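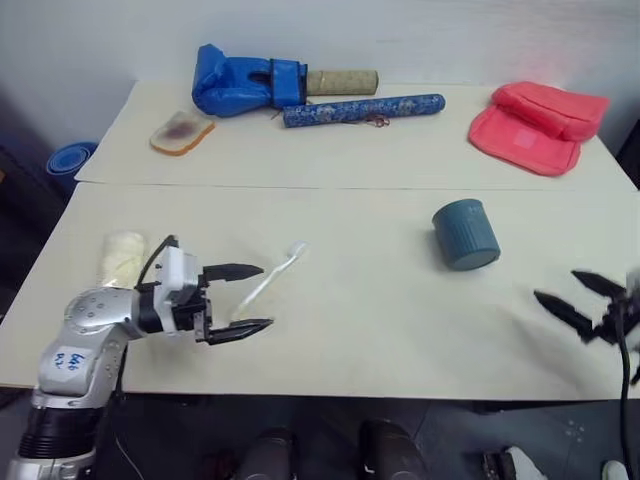
*A mesa de entrada da Vustcombe: uma luva de boxe azul, uma fatia de pão, uma bolsinha coral e outros achados à espera de lugar.*

**COMUNICADO À IMPRENSA**
**28 de fevereiro de 2022**

# Vustcombe abre inscrições para as oficinas "Esvazia a Mesa"

Olá, redações! Escrevo em nome da Vustcombe, a nossa pequena empresa de arrumação doméstica, para contar uma novidade que me deixa mesmo contente: abrimos hoje as inscrições para as oficinas "Esvazia a Mesa", que começam em junho no espaço Skillodden.

A ideia nasceu de uma coisa que vejo em quase todas as casas onde entro. Há sempre uma mesa (a minha também, confesso!) onde tudo vai parar. A luva de boxe fica ao lado do pão, o copo azul-petróleo tomba e ali fica deitado, a bolsinha de tecido vai para um canto, e quando chega a hora do jantar come-se no sofá. Nas oficinas trabalhamos com mesas assim, com coisas que não combinam umas com as outras, e arrumamos juntos, sem pressa e sem ralhetes.

Começamos pela comida, sempre. Uma fatia de pão já barrada resolve-se num minuto: prato, guardanapo ou boca! Depois vem a loiça, e o copo segue para a cozinha. Só então passamos ao que dá mais conversa, que são os objetos de desporto, os tecidos, os rolos e os cilindros estampados que toda a gente guarda e que raramente têm gaveta própria. Um cordão embolado leva mais tempo do que parece, por isso há um exercício inteiro dedicado a fios e cordões – é o meu preferido.

Cada oficina dura 2 horas e recebe até nove participantes. Pedimos que tragam de casa um saco com objetos da vossa própria mesa, de preferência os mais desencontrados. Vidros e facas ficam em casa, por favor.

A Vinditz, que nos desenha os cestos e as caixas, vai emprestar material para todas as sessões, e a Taşdemir trata da impressão do nosso guia de bolso, com uma tiragem de 2.000 exemplares. O guia será gratuito para quem se inscrever e também vai estar disponível ao balcão do Skillodden.

As inscrições fazem-se diretamente no Skillodden ou na loja da Vustcombe. Os jornalistas que quiserem assistir a uma sessão são muito bem-vindos, basta avisarem a nossa equipa com antecedência para reservarmos cadeira. E tragam também o vosso saco, que há sempre espaço para mais uma luva!

**Contacto para a imprensa:** equipa de comunicação da Vustcombe, na loja, durante o horário de abertura.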